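27/05/2022

Spent the whole evening on the equipment list again, with my tea going cold beside me, and I still love this part — the dreaming before the bill comes!

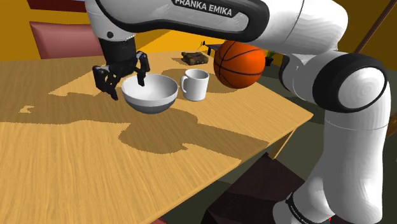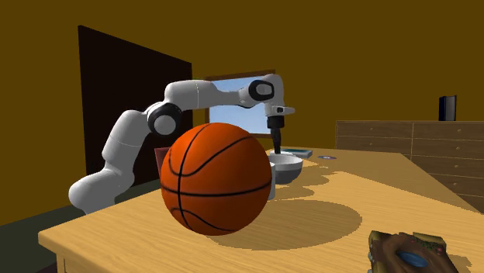
The arm and the bowl, in simulation.

Kideo wants 1,138 for the spare gripper fingers, and Gikell will throw in a mount if we order before September. I'd budgeted for three sets and now I keep wishing for four. The Vamero quote can wait until I've slept on it, bless it, and so can I.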